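Bon, petit fil sur un sujet qui m'occupe depuis des semaines et qui fatigue tout le monde chez moi : le noir. Les vêtements noirs, surtout, et comment ils cessent de l'être.

Je porte du noir depuis le lycée. J'ai longtemps cru que c'était la solution de facilité, tout va avec tout, on s'habille les yeux fermés. Faux !! Deux noirs côte à côte en plein jour, c'est la guerre.

Un noir mat à côté d'un noir qui brille un peu, et la moindre poussière qui se voit, vous voyez le problème.
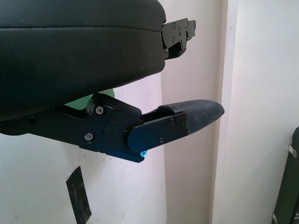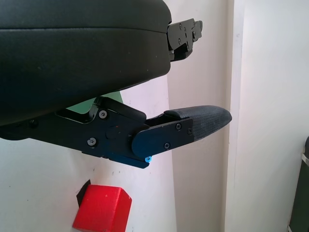

Noir sur noir, avec poussières.

Donc, mon manteau. Laine, acheté en octobre, 79 euros dans un dépôt-vente, magnifique sous les néons de la boutique. Je sors sur le trottoir : vert. Enfin, un noir qui tire sur le vert bouteille dès qu'il y a du soleil. Le pantalon que j'avais dessous tirait sur le brun. Superbe ensemble.

Ma voisine Colette Lecomte a travaillé des années dans une teinturerie. Elle a pris la manche entre deux doigts, elle est allée à la fenêtre et elle a dit « ah oui, celui-là, il a tourné ». Comme du lait.

Ses conseils, en vrac : comparer les noirs dehors, jamais dans la cabine. Emporter un bout de tissu de référence dans son sac (moi c'est une chaussette, ne jugez pas). Et ne pas espérer rattraper du polyester avec une teinture ordinaire.

J'ai évidemment voulu rattraper du polyester avec une teinture ordinaire. Une robe. Elle est ressortie gris souris, avec les coutures du même gris mais en plus triste. Mon évier, lui, a très bien pris la couleur.

Le coton par contre, quel bonheur. Deux vieux t-shirts délavés, un jean, et tout est reparti pour un tour. J'ai rincé pendant une éternité — vraiment, prévoyez un podcast long — et depuis ils passent à part, à l'envers, à froid.

Pour les peluches et les poils de chat j'ai tout essayé. Le rouleau adhésif marche mais j'en consomme des quantités honteuses. La brosse à habits de ma grand-mère fait mieux, à condition de brosser toujours dans le même sens.

Reste le manteau. Colette est contre la teinture maison sur de la laine doublée, elle dit que je vais récupérer un manteau pour poupée. J'hésite entre un vrai teinturier et assumer le vert.

Si quelqu'un a déjà fait reteindre un manteau en laine par un pro, je veux bien le prix et surtout l'état de la doublure après — merci !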